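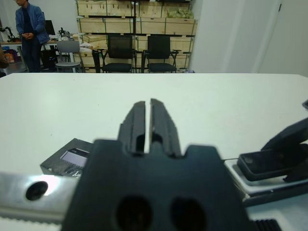 Skellham work table, white top

A plain table for packing, sorting and small bench jobs. The top is smooth and glossy white, with straight edges and open space on all sides for boxes, trays and lids. Width is 70 inches. Top only, item 988, is sold separately.

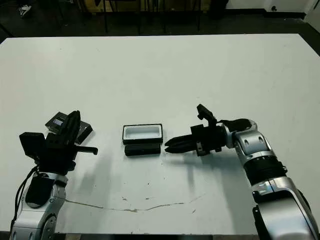 Wipe with a damp cloth and mild soap. Marks show up on white — clean spills the same day and keep scouring pads off the surface. Legs ship in a second carton from our Daltosside warehouse, usually a day behind the top.

Next delivery is due in July. For orders of more than one table, ask for Jarosław Chmielewska.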